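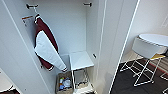
Why does a robot arm pause in the middle of a reach when nothing is in its way?

Most of the time it has run out of plan. The controller has finished the stretch of motion it was given, the next stretch hasn't arrived yet, and so it holds position until one does.

2/
I've spent the better part of two weeks on those pauses and I promised a few of you a write-up, so get comfortable, I am not a brief person. Our stack goes cameras, then perception, then Zineck (our planner), then a controller that would happily run all day if somebody kept feeding it.

3/
The first thing I did was the thing I should have done in March, which is put every message on one clock. We'd been stamping camera data when it reached the planning machine, and joint states when they left the arm. Two perfectly reasonable choices that make a terrible pair! The logs looked tidy and were telling me stories.

4/
With the stamps fixed, I loaded a run into Phetsri, our log viewer, and the gap was sitting right there in the timeline. The longest pause was 417 ms. I had been blaming the motion search for that, rather loudly and in front of colleagues, and the motion search was taking 9 ms of it. I have apologized to the motion search.

5/
The rest was perception going back and forth with itself. Think of an open wardrobe with a garment on a hook and a basket down on the floor. Cloth has no fixed outline, a basket of toiletries is a heap of little soft edges, and every time the collision map changed by a hair we threw the whole plan away and asked for a new one.

6/
So now there's a check before we replan. We take the part of the path that hasn't been driven yet, test it against the new map, and keep it if it still clears. A cell flickering way over in the corner behind the arm no longer gets a vote. It's a small change in the code and a very large one in how the motion feels when you're standing next to it.

7/
The wrist view needed its own treatment. When the finger is up close to a recess, the head camera is very little help, and the wrist camera gives you a dark hole with a bright metal rim around it. Our depth filter used to read the shine on a rim like that as a surface floating in space, and the planner would politely steer around something that wasn't there.

8/
What I do now is ask for the same reading in 3 depth images in a row before a close-range point goes in the map. I tried a cleverer version first, with a weighting scheme I was very fond of, and it was slower and no better. It lives on a branch where I can visit it.

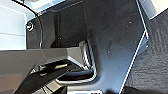 9/
If you want to try this on your own setup, go in this order. Clocks first, then log the reason for every replan as plain text, then look at which reason comes up most. Please don't start with the filter like I did - I tuned it for days against timestamps that were wrong, and had to throw all of those settings out.

10/
After both changes, the longest pause in the same test is 181 ms. Still visible if you know to look for it. I think most of what's left is how we copy images between processes, and the Jornov driver we use does one copy that I can't see a need for, so that's my Monday.

11/
A couple of you asked whether a longer plan horizon would hide the whole problem. It does hide the pauses, I tried it, and the arm gets lovely and smooth. It also commits to a path further ahead than I'm comfortable with near cloth, so I've left ours short and would rather make the replies come faster.

12/
The replan reasons go into the next Ginesska release (that's our little tooling package), along with the Phetsri layout I use for reading them. The clock check is going in too, and it will refuse to start a run if the offsets look wrong. You can turn that off with a flag. Please write to me before you do, I'd love to know what your offsets look like and I have plenty more to say about clocks.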